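Notes for unit 2: Why we label things, and why the labels fail

These are my notes from the afternoon session, tidied up a little. A couple of you asked for the part on wording, so that comes first.

I started with the washing machine in my old apartment building, a Lasto. It had a dial with numbers and no words at all. Somebody had taped a card to the wall saying what each number did, the card fell off in July, and for the rest of my lease I washed everything on 3. My clothes survived! But I never learned what the other numbers were for, and I doubt my neighbors did either.

So, the first point: a label has a reader, and the reader is usually in a hurry. Write down who that person is before you write the label. Are they new? Are they standing up? Have they done this job so often that they only look when something goes wrong? Wilson Agudelo's handout on the Drasora ticket machines (it's in the shared folder) is very good on this. He rewrote one button three times, and the version that worked was the shortest and dullest - "Return ticket."

Second, codes. I have nothing against codes. If you call the parts desk at Huanca and ask for a 3363, you get the right hinge, and "the medium hinge" would get you an argument. The trouble starts when a code has to be remembered by people who use it twice a year. Pair it with a plain word, keep the pairs in one spot, and put that spot close to the thing it explains.

Third, color. Color names are quick to read and easy to say over the phone, but plenty of people can't tell red from green, so always print the word as well. Skerkia's old filing guide used colored dots and nothing else, and I still can't make sense of it.

For next time, read the chapter on order and grouping and bring one bad label from home.

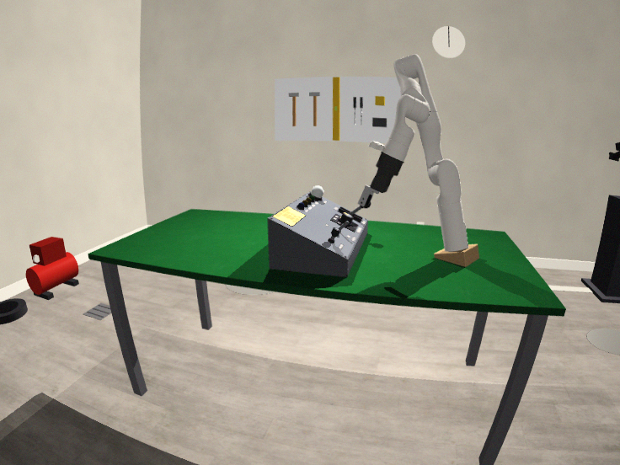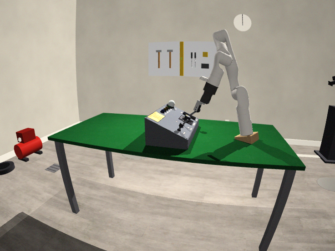
Color words paired with short codes, in the last one: 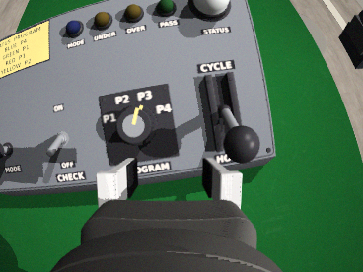
Should a label be written in capitals?

For one or two words, capitals are fine. Anything longer is easier to read in ordinary lower case, with a capital at the start.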